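헌 천이 모이는 방, 주두라에 문 열었다
옷장 속 면 셔츠부터 해진 이불잇까지…간다 골목 2층 '천방' 시범 운영

2021년 9월 13일

주두라 간다 골목의 오래된 2층집에 헌 천을 모으고, 빨고, 고쳐서 다시 쓰는 공동 작업방이 문을 열었다. 이름은 간단하게 '천방'이다. 첫날부터 계단 아래까지 보따리를 든 주민들이 줄을 섰고, 준비한 바구니가 점심 전에 동이 나 옆집에서 대야를 빌려 와야 했다. 헌 옷 정리가 이렇게 신나는 일이었나 싶을 만큼 방 안이 종일 북적였다!

천방은 주두라 생활문화모임이 지난 7월에 벌인 '옷장 비우기'에서 출발했다. 안 입는 옷과 안 쓰는 천을 가져오면 종류별로 나눠 필요한 집에 돌려주자는 소박한 제안이었는데, 53가구가 참여해 400점 가까운 천이 모였다. 모임방 한쪽 벽이 보따리로 가려질 정도였다. 문제는 그다음이었다. 나눠 가질 만한 옷은 금세 새 주인을 찾았지만 지퍼가 고장 난 점퍼, 단추가 떨어진 셔츠, 고무줄이 늘어난 바지, 짝 잃은 베갯잇은 그대로 쌓여 있었다.

버리자는 의견도 있었다고 한다. 그런데 하나씩 펼쳐 보니 멀쩡한 천이 너무 많았다. 소매 끝만 닳은 셔츠는 등판이 새것 같았고, 가운데가 얇아진 이불잇도 가장자리는 짱짱했다. 그래서 모임은 분류표를 만들어 고칠 것, 잘라서 쓸 것, 빨아서 그냥 돌려줄 것으로 나누기 시작했다. 지금까지 분류를 마친 천은 308점이다. 나머지는 대부분 부피가 큰 커튼과 겨울 이불이어서 넓은 마당을 쓸 수 있는 날을 기다리고 있다.

작업방이 들어선 곳은 동네에서 '셰이크 집'으로 불리는 건물이다. 아래층은 예전에 우산과 양산을 고치던 가게였고 위층은 살림집이었다. 한동안 창고로만 쓰이다가 올여름 모임이 위층을 빌리면서 도배를 새로 했다. 바닥을 닦는 데만 꼬박 이틀이 걸렸다는데, 창을 열면 골목 끝 감나무가 바로 보이는 데다 오후 내내 볕이 들어 천을 만지기에는 더없이 좋은 방이다.

가구는 대부분 주민들이 내놓은 것이다. 선반은 문 닫은 문구점에서 왔고, 재봉틀 의자는 높이가 제각각이라 먼저 오는 사람이 마음에 드는 것을 고른다. 나무 탁자는 자리를 가장 많이 차지하면서도 인기가 제일 좋다. 위에 천을 펼치고, 대야를 올리고, 연장을 늘어놓아도 일할 만하다.
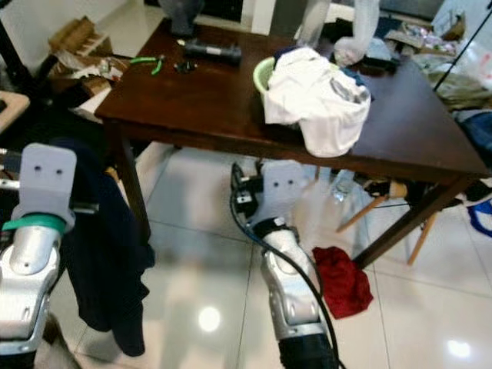

흰 천이 수북한 대야와 초록 손잡이 펜치가 놓인 짙은 갈색 나무 탁자. 다른 물건도 흩어져 있다.

천방에 처음 들어서면 바늘과 실보다 공구가 먼저 눈에 띈다고들 한다. 헌 옷을 만지다 보면 바느질보다 쇠붙이와 씨름하는 시간이 길 때가 많다. 청바지에 박힌 리벳을 빼고, 찌그러진 지퍼 머리를 살살 조여 주고, 가방 고리를 벌렸다 오므리는 데에는 펜치만 한 것이 없다. 지퍼가 자꾸 벌어지는 점퍼도 머리 양쪽을 조금씩 눌러 주면 다시 물리는 경우가 많아서, 새 지퍼를 사러 나서려던 사람들이 그 자리에서 손뼉을 치며 좋아한다.

물론 세게 누르면 머리가 아예 부러진다. 천방 벽에는 "조금 누르고, 올려 보고, 또 조금"이라고 쓴 종이가 붙어 있다. 개방 첫날에도 이 문구를 소리 내어 읽으며 점퍼 세 벌을 연달아 살려 낸 참가자가 있었다. 네 번째 점퍼는 이가 두 칸 빠져 있어 지퍼를 통째로 갈기로 하고 수선 바구니로 넘어갔다.

공구 일부는 간다 골목 입구의 철물 공방 베르키마흐(Verkimach)가 빌려주었다. 자주 쓰는 것은 아예 천방에 두고, 단추 찍는 기구처럼 덩치가 있는 것은 필요한 날에만 가져온다. 공방 측은 "동네에서 연장이 놀고 있는 것보다 누군가의 바지를 고치고 있는 편이 훨씬 좋다"며 날이 무뎌지거나 손잡이가 헐거워지면 언제든 들고 오라고 전했다.

흰 천을 따로 모으는 것도 천방의 특징이다. 색깔 있는 옷과 섞어 빨면 물이 들기 쉬운 데다, 흰 면은 쓰임새가 무척 넓다. 삶아서 행주로 쓰고, 찜기에 깔고, 두부를 싸고, 창틀을 닦고, 아이들 염색 놀이에도 쓴다. 모임에서는 처음에 흰 천 담을 통을 하나만 마련했다가 반나절 만에 넘쳐서 통을 늘렸다. 집집마다 누렇게 변한 흰 셔츠가 이렇게 많을 줄은 다들 몰랐다며 웃음이 터졌다.

짙은 색 옷은 안감과 주머니부터 확인한다. 주머니에서 나온 동전과 영수증, 머리핀은 입구 유리병에 모아 둔다. 물건을 내놓은 사람이 찾으러 오면 바로 꺼내 갈 수 있다. 첫날 병에는 버스 토큰이 하나 들어 있었다. 나이 지긋한 주민들은 그걸 돌려 보며 한참 이야기꽃을 피웠고, 젊은 참가자들은 휴대전화를 꺼내 사진을 찍었다.

붉은 천은 또 따로 챙긴다. 물 빠짐이 심한 옷이 많아 흰 빨래 근처에는 얼씬도 못 하게 하지만, 조각보나 매듭 끈으로 만들면 빛깔이 참 곱다. 천방에서는 붉은 조각과 남색 조각을 이어 붙여 장바구니를 만들 계획이다. 시제품 두 개가 선반에 걸려 있는데 벌써 탐내는 사람이 여럿이다. 손잡이를 조금 더 길게 해 달라, 바닥을 두 겹으로 해 달라는 주문이 쪽지로 붙었다.

분류 과정은 생각보다 까다롭다. 먼저 냄새와 곰팡이를 살피고, 창가로 가져가 햇빛에 비춰 얇아진 곳을 찾는다. 손으로 당겨 보았을 때 찢어지는 천은 걸레로도 오래 못 간다. 그런 것은 잘게 잘라 방석 속으로 보낸다. 세탁표가 떨어진 옷은 귀퉁이를 조금 적셔 흰 천으로 눌러 보고 물이 배어나는지 확인한다. 손이 빠른 사람도 보따리 하나를 다 보는 데 한 시간은 잡아야 한다.

그래도 다들 지루한 줄을 모른다. 보따리를 풀 때마다 뭐가 나올지 모르니 구경하는 재미가 대단하다. 첫날에는 손으로 수놓은 식탁보가 나와 방 안이 잠시 조용해졌다. 한쪽 모서리에 커피 얼룩이 크게 졌지만 꽃무늬는 실 한 올 풀리지 않았다. 얼룩진 부분을 잘라 내고 작은 커튼으로 만들자는 쪽과 그대로 두고 위에 무늬를 덧놓자는 쪽이 갈렸는데, 결론은 아직 나지 않았다. 식탁보는 지금 창가 빨랫줄에 걸려 있다.

세탁은 방 뒤편 베란다에서 한다. 세탁기가 한 대뿐이라 급하지 않은 것은 대야에 담가 손으로 빤다. 손빨래를 해 본 적 없다던 참가자도 한참 주물러 보더니 소매를 더 걷어붙였다. 비누는 주민들이 폐식용유로 만든 것을 쓰는데, 향은 별로 없어도 목깃 때가 잘 빠진다는 평이다. 널 자리가 부족한 점은 아쉽다. 맑은 날에는 옥상을 같이 쓰기로 위층 이웃의 허락을 받아 두었다.

바느질을 못해도 할 일은 많다. 실밥 뜯기, 단추 크기 맞추기, 고무줄 빼기, 다림질한 천 접기 같은 일은 누구나 바로 할 수 있다. 특히 단추 맞추기는 경쟁이 치열하다. 비슷한 상아색 단추가 수십 종이라 똑같은 네 개를 찾아내면 저절로 탄성이 나온다. 초등학생 남매가 외투 단추 한 벌을 완성하고는 집에 안 가겠다고 버텨서, 함께 온 어른이 결국 실밥 뜯기를 배우며 한 시간을 더 앉아 있었다.

고친 물건은 원래 주인이 가져갈 수도 있고 나눔 선반에 올릴 수도 있다. 선반에 올린 물건은 값을 받지 않는다. 대신 가져가는 사람이 어디에 쓸지 한 줄 적어 두는 공책이 있다. 벌써 "고양이 방석", "김장할 때 앞치마", "면접 때 입을 셔츠" 같은 글이 줄줄이 적혔다. 앞치마를 가져간 주민은 주머니가 깊어서 마음에 든다고 밑에 덧붙였다.

하루에 한꺼번에 작업할 수 있는 인원은 11명이다. 방 크기도 그렇고 방역 수칙도 지켜야 해서 오전과 오후로 나눠 신청을 받는다. 마스크를 쓰고 들어와 손부터 씻은 뒤 자리에 앉는다. 간식은 방 안에서 먹을 수 없으며, 계단참에 마련한 긴 의자를 이용하면 된다. 보따리만 맡기고 가는 사람은 신청할 필요 없이 아래층 문간에 있는 상자에 넣으면 된다.

맡길 때는 몇 가지를 지켜 달라는 당부가 있었다. 젖은 옷은 말려서 가져오고, 흰 천과 색 있는 천은 봉지를 따로 쓴다. 속옷과 양말은 받지 않는다. 솜이불은 마당 작업 날짜가 잡힐 때까지 집에서 보관해 주면 좋겠다고 한다. 지퍼나 단추만 고장 난 옷에는 고장 난 자리에 색실을 묶어 두면 찾기가 한결 쉽다. 떨어진 단추를 갖고 있다면 주머니에 넣지 말고 작은 봉투에 담아 옷에 붙여 오자.

추석 연휴가 지나면 작은 강습도 이어진다. 첫 순서는 지퍼 손보기, 그다음은 셔츠 깃 뒤집어 달기다. 깃 뒤집기는 닳은 깃을 떼어 안팎을 바꿔 다시 다는 옛 방식인데, 시범으로 고친 셔츠를 본 사람마다 새 옷 아니냐고 되물었다. 재료는 천방에 있는 것을 쓰고, 자기 셔츠를 가져와도 좋다. 양말 뒤꿈치 깁기를 해 달라는 요청도 많아 일정을 맞춰 보는 중이다.

가을 골목 장터에는 장바구니와 조각 방석을 들고 나간다. 재봉선이 삐뚤빼뚤한 것도 그대로 내놓기로 했다. 서로 다른 집 옷장에서 나온 천이 한 장으로 이어진 모습이 꽤 근사하다. 자기 셔츠가 어느 바구니에 들어갔는지 찾아보겠다고 벼르는 주민도 있다.

모임은 올해 말까지 시범 운영을 하면서 방을 여는 날을 조금씩 늘릴 생각이다. 당장 필요한 것은 튼튼한 빨랫줄과 뚜껑 있는 바구니, 그리고 밝은 스탠드다. 해가 짧아지면 검은 옷에 검은 실을 꿰는 일이 보통 어려운 게 아니다. 쓰지 않는 다리미판이 있다면 그것도 환영한다.

참가 신청은 천방 문 앞에 걸린 종이에 이름과 원하는 시간을 적으면 되고, 같은 종이를 주두라 생활문화모임 게시판에도 붙여 두었다. 이번 달 오전 시간은 거의 찼으며 오후에는 아직 자리가 남아 있다.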